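Harju moves its coffee grinder out of the kitchen

Harju has taken the coffee grinder off the kitchen counter at its Tekport office and set it up on a separate round table, the company told staff in a notice on Tuesday. The change took effect the same day and applies to both floors.

The old spot shared a power strip with two kettles and sat directly over the cutlery drawer. Grounds collected in the drawer runners, which had to be taken out and brushed clean twice during September. The new table has its own wall outlet and can be reached from more than one side.

The grinder is a tall unit with a black upper housing and a chrome band above the spout. It stands over a stainless-steel tray with a raised rim. The tray holds a slotted metal grate, and the clear glass container goes under the spout to take the coffee.

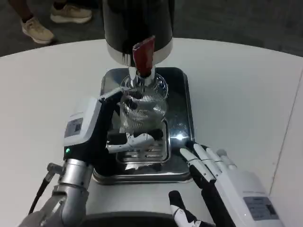 Filling and cleaning

Under the new instructions, the container is to be seated in the tray before the grinder is switched on and left there until the spout has stopped dropping grounds. Users are asked to tap the spout once before lifting the glass away. A dose for the large office pot is 40 grams, weighed on the kitchen scale. The container should go back under the spout empty.

The grate and tray are to be wiped with a dry brush after each use and washed at the end of the day. Water should be kept away from the spout. The glass container can be washed by hand with mild soap and must be fully dry before it is used again, as damp grounds stick to the wall and throw off the next dose.

Beans and hours

Beans will still come from Fundel, a roaster on the east side of Tekport, in one-kilogram bags. The order stays the same size. Opened bags are to be kept in the closed cabinet by the kitchen door and folded shut.

Grinding is allowed from 9 a.m. The earlier start was dropped after complaints about noise from the desks nearest the kitchen. Ground coffee for the first pot of the day should be prepared the evening before and stored in a sealed tin.

A second grinder for decaf, requested by the Plirkero project team, has been put off until the next equipment budget. Decaf will be bought ground until then.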